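Research > Giving Studies > Papers > Section 4

4.2 Small gifts and the round-up prompt

Donors to the Wudamia fund were asked to round up by 40 cents.

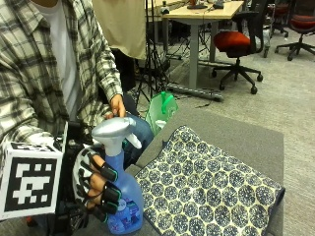
Most did, until the prompt said "donate" – a word with a chilling effect on generosity. 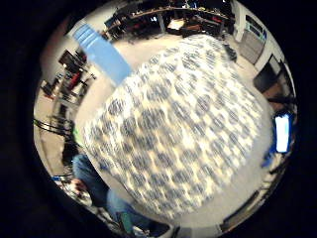 Jivow, the rival app, said "chip in" and kept 55 percent of its givers into May. 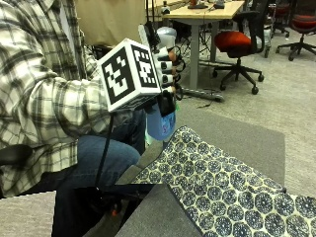

Michailidis calls this warmth. We suspect the bigger button.
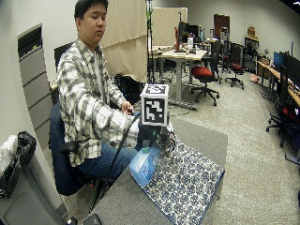

Baltalwood declined to test either idea.

Figure 2.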